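Stoltley string band weekend, notes from a sore-footed visitor

4 min read

Got in at noon, missed the opening set, blame the bus. Stoltley is one long street and a river and for one weekend every April it fills up with fiddles. People play on the church steps, in the bakery line, on the tailgates of trucks. I came for two things: the Padby Jug Stompers, and the open workshop at Agyeman, where they build resonator guitars and washtub basses. Managed both. Just.

First the workshop. Old dairy building behind the school. Salamatu Arthur runs it and gives the tour herself, fast, talking over her shoulder. You start in the wood room (spruce, a bit of cherry, a smell I'd pay for), then the metal bench where the cones get spun. She let us tap one. Thin as a pie tin and it rings forever. Then setup, where a guy with a headlamp was filing a nut and did not look up once. Fair enough, I wouldn't either with 300 people filing past over a weekend.

What I didn't know: they do more repairs than new builds. Band instruments mostly. Cracked tops, bent tailpieces, a banjo somebody had backed a van over and wanted back by supper. Salamatu says jug band people are the worst customers and the best company. They bring in a washboard with the legs snapped off and want it to sound the same as before but louder.

Tried a tricone by the door. Bought a thumb pick. Could not afford the tricone.

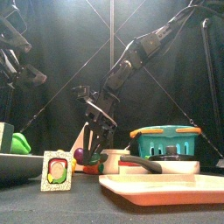 The Stompers went on at 8 in the big tent and it was already packed to the ropes. Jug, washboard, kazoo, tub bass, two guitars, and a fiddle player who I think had driven straight from Stirnau without stopping to eat. They opened slow, a rag I didnt know, then tore into the train numbers and the whole back half of the tent was up. The washboard player has thimbles on every finger and her hand comes down over the board from way up high, like that black arm hanging over the toy fruit and veg, all elbow, then wham. No idea how her wrist holds up. Third song in she lost a thimble into the crowd and a kid threw it back.

Sound was good up front, muddy by the poles. If you go, stand left. The jug gets lost on the right side because the bass amp sits there, and a jug band where you can't hear the jug is just guys in hats. I moved over after two songs and it was a different show.

They do a long middle bit where everyone but the kazoo drops out. Should be awful. Was great. Then a waltz, then a murder ballad with a very cheerful chorus, then a blues so slow the dancers gave up and just leaned on each other. Encore was two numbers, both requests, one of them requested by the drummer from the band before.

Around 1,000 people on site by my guess, town's maybe not much bigger than that. Lines for food were long, line for the one water tap was longer. Bring a bottle. Bring a folding chair too, the hay bales are pretty and they go right through your jeans.

After closing there's a jam in the feed store, and this is what I'd come back for. Anybody can sit in. Keys get called out, you nod like you know, you hang on. The Stirnau fiddler was there, finally eating. I played maybe four songs on a borrowed guitar, badly, new thumb pick and all. An old fella next to me on harmonica leaned over and said "G" at me, kindly, three times. I had been in C.

Things I missed: the shape note singing, the banjo contest, the kids' kazoo parade. Also breakfast. The bus back leaves from the bridge, not from the square where it drops you off, and the sign at the square is wrong. Ran for it with a bag of records under one arm.

Got the Stompers' new one, played it as soon as I was home. It's fine, a little clean. They're a tent band. Will try to write up the records next week if I get the time, there's a good one by a duo from Padby way that deserves more then a line.

Comments

tubthumb: You were RIGHT there for the feed store jam and left before the yodeling?? Rookie.

Marlene K.: Stand left, yes. Been saying it for years. Was the pie stand still by the river?

jugsandsuch: The slow rag was the one off their first tape. They hardly ever play it now, jealous.

pickpocket: How much was the tricone

Contact | Copyright, all words and mistakes mine | Back to top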